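Course Handout 4: Two Arms on One Table - Wiring and Cable Work
By Perihan Özkan
March
Print | E-mail this page

These notes go with the fourth evening of the shared workshop course. If you missed the third evening, read the handout on mounting and leveling first, since nothing here will hold calibration on a bench that rocks.

1. Where we are in the build

Both arms are bolted down and both power supplies are in. Each gripper has its own cables, and each arm has its own emergency stop. Those stops are still wired separately. Until we join them in session five, pressing one stops only one arm. Keep a person at each button whenever both arms are powered.

The controller is the Tomau box on the lower shelf. It talks to both arms over the network switch, and the workshop laptop talks to the Tomau. Don't plug the laptop straight into an arm. We lost most of an evening to that last term because the two ends had the same address.

2. Before power goes on

Clear the work area of hand tools. Check that no cable is trapped under a base plate. Turn each wrist by hand through its range, with the brake released and a second person supporting the forearm, and watch the gripper cable while you do it. You are looking for two things: the cable going tight, and the cable getting between a finger and the linkage.

Leave a service loop at the wrist. Too short and the last joint pulls on the connector. Too long and it hangs in the work area and gets picked up by the other arm. Start long, run the full motion at low speed, and shorten it a little at a time. Fix it with hook and loop straps while you are still adjusting. Zip ties come at the end.
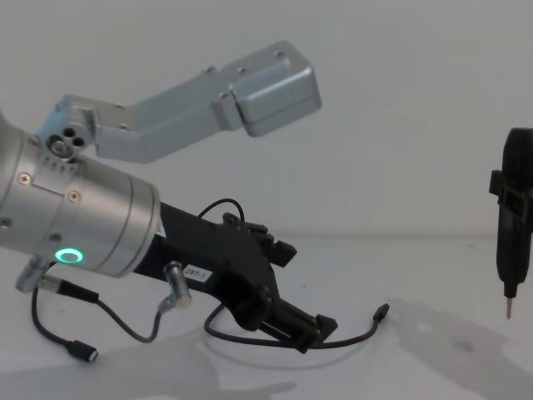
Label both ends of every cable before you route it. Masking tape and a marker will do. Write the arm (L or R), then what the cable does, then the date. Last term we had three cables marked "gripper" and had to trace each one by hand.

3. Speeds and limits

For everything in this handout the speed limit is 15 percent. The setting is in the Tomau menu under motion, and it does not survive a restart, so check it every time you power up. I set the force limit on the fingers low as well. A cable jacket marks easily, and a crushed conductor can test fine on the bench and then drop out when the cable bends.

Do the tests in this order:
- left arm alone, right arm parked
- right arm alone, left arm parked
- both arms moving, well apart
- both arms moving, sharing the middle of the table

Do not skip to the last one. Most of the table is reachable by both arms, and the collision check in the Zeltura software only knows about the shapes you have given it. It has no idea about cables. It also has no idea about a tool in the fingers unless you add the tool to the model, with its full length.

4. Holding a cable end

A cable is harder to hold than a block. A block stays where you put it in the fingers. A cable sags, twists and springs back, and the end you care about is never quite where the model says it is.

What has worked for us is to grip the cable close to the connector, on the stiff part if there is enough of it to hold. Every bit of free cable between the fingers and the connector adds error. Then bring the cable end to a fixed meeting point and move the other arm to it. Moving both at once for the last stretch looks faster, but when it misses you can't tell which arm was off.
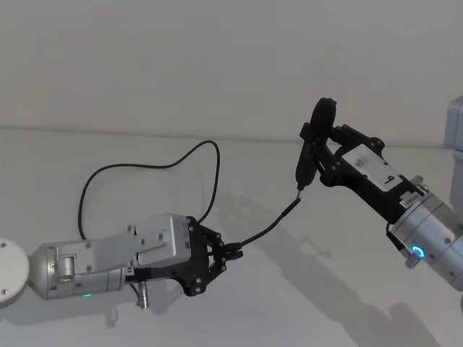

Once the ends are lined up, stop and save both poses before you go further. The pose file is plain text and holds 2000 lines, after which the oldest are overwritten. Copy it to the laptop at the end of the session with your initials in the file name.

If the approach is off by the same amount each time, the tool length is wrong in the model. Measure it again from the finger pads to the tip. If the miss is different every time, the tool is slipping or the cable is turning in the grip. Clean the pads with alcohol, let them dry and try again. If it still slips, use the thin rubber sleeve from the Akanda parts drawer.

5. Picking up from the table

A plug lying flat on a table gives the fingers very little to work with. Lower the gripper until the pads are just clear of the surface, then close. If you touch the table, the arm will fault and you will have to clear it at the Tomau.

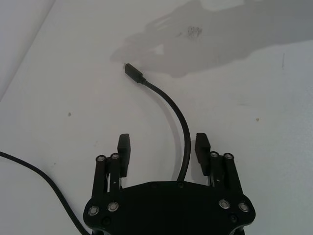
Line up the fingers across the cable, square to it, and not along it. With the wrist camera you can judge the angle quite well, but height is poor from that view. Use the head view for height, or crouch down and look along the table with your hand on the stop.

Shadows matter here. The simple threshold finder in the Relia script will take a dark shadow for a black cable. Move the lamp or raise the threshold, and write down which one you did.

6. For next time

Run the pickup 100 times with the script and log every miss with a short note on what went wrong. Work in pairs. Bring the log, plus 2 spare cables per pair.

Print | E-mail this page

Comments

drillpress_dan: Is the 15 percent limit for both arms together or do I set it on each one?

Perihan Özkan: Each one. There are two entries in the motion menu.

marlow: We got constant misses on the right arm and it was the tool length, as in section 4. Ours was still set to the old tool.

K. in the back row: Could the label format go on the wall by the bench? Some of the tape from last term is still on there and I can't read half of it.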